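**Pletamari wet grinder for the table, two litres**
Made by Brarnex. In stock, both colours.

The Pletamari is a small stone grinder for rice and lentil batter. It is meant for the families who make idli, dosa, vada or adai at home every week, and who are not satisfied with what comes out of a blender. Two granite rollers turn on a granite base inside a steel drum. The work is slow and the batter stays cool, so it rises well during the night.

We have sold some 3000 of them from our shop and by post, and most of the questions we receive are the same ones. I have tried to answer them on this page.

## What it grinds

Soaked rice, soaked urad dal, chana dal, fresh coconut, and soaked chillies together with coconut for chutney. It is a wet grinder only. Please do not put dry spices, coffee or wheat into it. For dry spices we have the Ayala hand mill, on a separate page.

The drum holds two litres when it is filled to the line. For a good result do not fill it above the line. The batter climbs up when the dal becomes fluffy, and it will come over the side.

## How long it takes

Urad dal for idli needs half an hour or a little more. Rice for idli needs less, as it should remain slightly grainy, like fine semolina between the fingers. For dosa you can let the rice run longer. Add the water with a spoon, never all at once. In summer I use cold water from the fridge.

Many customers stop the machine too early with the dal. Drop a small piece of the batter in a bowl of water. If it floats, it is ready.

## Details

| | |
|---|---|
| Capacity | Two litres |
| Motor | 160 W |
| Drum | Stainless steel, lifts out |
| Rollers and base | Granite |
| Plug | UK, three pins |
| Colours | Cream, dark red |
| Guarantee | 12 months, motor and belt |

In the box: the grinder, the drum, the roller holder, a plastic lid, a scraper, a measuring cup and a booklet. The coconut scraper from Ornatance fits on the same shaft, but you must order it separately.

## Before the first use

The stones are new and they carry fine dust. Wash all the parts with warm water and a soft brush. Then grind a handful of soaked rice with plenty of water, throw this away, and do it a second time. When the water is only white and no more grey, you can begin to cook with it. Do not use soap on the stones at any time. The granite keeps the smell.

Put the grinder on a flat place where it cannot walk. It has rubber feet, but on a wet worktop they slip.

## Cleaning

When you have taken out the batter, pour in one cup of water and let the machine run for a minute. Keep this water, it is very good for thinning the dosa batter. Lift out the drum, take off the rollers and rinse everything under the tap. Dry the roller holder well before you put it in the cupboard, otherwise the spring becomes stiff.

The drum and the lid may go in the dishwasher. The rollers may not.

## Noise

It is quieter than a blender, but it goes on for longer. You can speak on the telephone in the same kitchen. If you hear a knocking sound, the holder is probably not pushed down until the click. If you hear a high whistle, the belt is dry or worn, and you should write to us.

## Spare parts

We keep belts, lids, scrapers and roller holders. Rollers come only as a pair and have to be ordered from Brarnex, so please allow two to three weeks. A belt can be changed at home with an ordinary screwdriver, and the booklet explains it on the last page.

## Delivery and returns

The grinder is heavy because of the stone, and it travels in two boxes. Sometimes they arrive on different days. Please check the stones on the day you receive them and tell us soon if there is a crack. You can return an unused grinder within two weeks. Once it has been used with food we can take it back only for a fault.

If you live near the shop, ask for Elsie Donnelly at the counter. She can show you the grinder running, and on Saturday mornings there is usually some batter to taste.
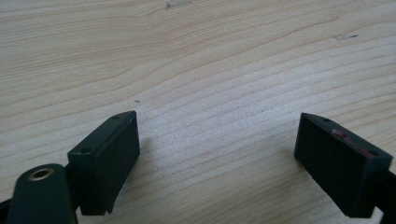 *Golnar Kermani*
*Kitchen equipment buyer*

Page last changed on February 25, 2022. The black model is no longer made, but its belt and lid are the same as for the present one. For older machines, please send us the number from the plate under the base before you order any part.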